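Lorneo Hand-Guide Kit for small arms

Sold by Coughlan, built in our Rekville workshop

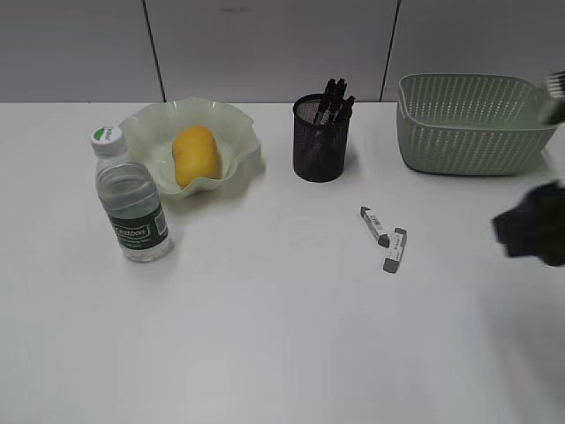 How long does it take to teach an arm a new job?
Most people get a simple pick and place recorded in 11 minutes, and that includes a couple of fluffed goes.

I've used this kit nearly every day since January and I still like it! You either hold the grip and walk the arm through the job yourself, or sit back with the Cener remote (my favourite, it's kinder on the shoulders) and drive it from across the room. Pens, erasers, a mango in a bowl, a basket at the end of the table – ordinary stuff is fine to practise on.

Memory holds 500 recordings. The remote runs 40 hours on a charge, cable included, wall plug sold separately.

Kit weight with case: 181 oz
Spare grip pads: ask when ordering
Page updated June 7, 2023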